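Durnero Cell Setup Kit for Household Manipulation Tasks

Product overview | Setup rules | Contents | Ordering

The Durnero Cell Setup Kit provides laboratories and training centers with a written set of rules for running arm-mounted grippers on kitchen tasks. It is supplied with printed setup sheets and a cell log. The kit applies to slatted aluminum benches and to cookware with loop handles and knobbed lids.

Setup rules

Each cell shall be inspected before the first run of a shift. The operator checks that the surface sheet lies flat, that cables on the wrist and forearm are strapped clear of the joints, and that the fingers clear the rim of the cookware at the lowest programmed point. Approach speed over open cookware is limited to 200 millimeters per second. The limit applies to manual guidance as well as to programmed motion.
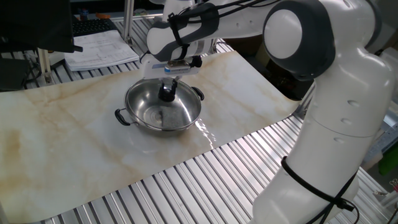

Semwal wrote to the product desk that the limit is sensible for glass but slow for an empty steel pan, and asked whether a site may raise it. A site may do so under section 14 of the rules, provided that the change is entered in the cell log and signed by the person responsible for the cell. The higher speed lapses at the end of the shift.

Handling of lids

Glass lids are to be gripped by the knob only. Finger force is set with the lid held just above the cookware, and the setting is recorded before any transfer over the bench. Hands stay outside the marked area while a lid is held. If the grip is in doubt, the operator stops the arm and supports the lid by hand only after motion power is off.

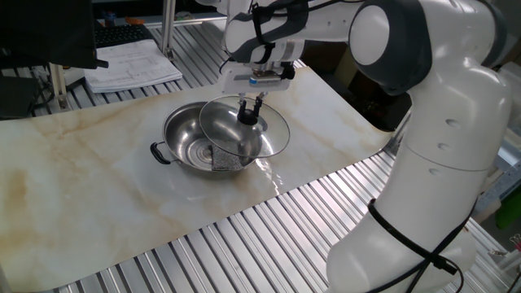
Lids with chips or a bent rim are withdrawn from use and marked. Replacement lids must match the diameter and knob height listed on the setup sheet; otherwise the grip height is to be taught again.

Start and end positions

Loose items such as sponges are placed before motion power is enabled. The gripper is parked clear of the cookware whenever the operator resets the items. A lid may be leaned against the pot between runs if the task calls for it, and the setup sheet must then show the leaning side.
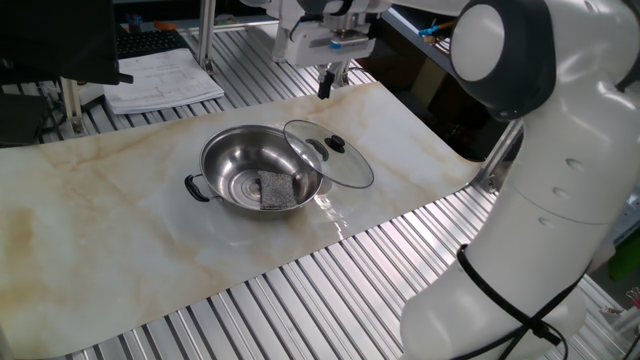

Lid leaned against the pot, sponge inside, gripper clear of the cookware.

Contents of the kit

Rule book, 17 sections
Setup sheets, pad of 253
Cell log, bound
Boundary marking tape, one roll

Ordering

Orders are handled by the Jurnham office. Sites in the Girnley program receive revised sheets each March at no charge. Please state the bench width when ordering.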